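Five Slow Days in Kusten

I had wanted to see Kusten ever since my aunt came home with a jar of its honey, and in August I finally went. The bus from Detcombe takes the old road over the hills, all 27 miles of it, and I'd happily ride it again just for the bends above the lake (sit on the left if you can!).

I stayed at the Brisolano, a little guesthouse with a shared kitchen and a porch full of mismatched chairs. Wanpen Saithong runs it, and she had tea in front of me before I'd even put my bag down. 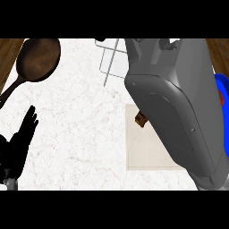 The next morning I set off for the Kamolrat steps, all 1,000 of them according to the sign, and I stopped so many times to admire the view that a family with a toddler passed me twice. Go early. By ten the stone is hot and the shade is gone, but at 6:30 there's a breeze coming up from the water and the bakery by the gate is already selling rolls.

I'd planned to do the boat trip that same afternoon, and I'm so glad I didn't. I ate plums on the porch instead, read half a novel somebody had left behind, and cooked myself eggs for supper while two other guests argued very sweetly over the map. 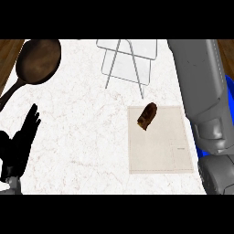
Out on the Lake

The boat leaves from the small pier behind the market and the ride over takes 15 minutes. Bring a sweater, even in summer, and change for the ticket man. I'm already looking at dates for next year.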